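Polling station inspection checklist – Clircombe ward by-election
Site: Talavera Hall, main room and side entrance
Inspected: 24/01/2024
Status: passed with comments

1. Step-free access from the street
Yes. The ramp at the side entrance is sound and the handrail is firm. The sign pointing to it is too small and faces the car park. Move it to the front gate before polling day.

2. Entrance doors
Pass. Both leaves open fully and can be pinned back. The closer on the left one is stiff.

3. Lighting
Pass inside. The lamp over the side path was out in December and is still out. Reported to the hall again. If it is not fixed, we bring a battery floodlight from the Setville store.

4. Floor and trip hazards
Action needed. The mat in the lobby curls at one corner. Tape it down or take it up. Extension leads must run along the wall, not across the queue.

5. Fire exits
Pass. Two exits, both clear and unlocked from inside. Stacked chairs had been left near the rear exit and were moved during the visit.

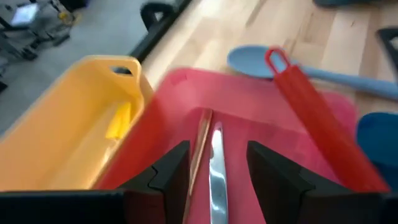
6. Voting booths
Four booths needed, one of them at wheelchair height. The low booth must not face the window. Pencils to be tied on with string long enough for left-handed voters – last time several were too short.

7. Ballot box and seals
Box checked, lid closes properly. Seals are held at the Trikum office and come out with the presiding officer on the morning.

8. Private area for photo ID checks
Pass. The small room off the lobby will do. Needs a mirror and a screen across the door glass.

9. Room capacity
Hall limit is 129 people. The register for this station has about 1,000 names, so queues should stay well under that. Keep the lobby to 13 at a time in wet weather.

10. Heating
Not tested. The timer is in a locked cupboard. Ask for the key when the hall is opened.

11. Notices
Tactile voting device and large-print ballot notice to be put up inside, at eye level. Remove any party or campaign posters from the hall noticeboard, including old ones.

Follow-up visit needed for items 1, 3, 4 and 10.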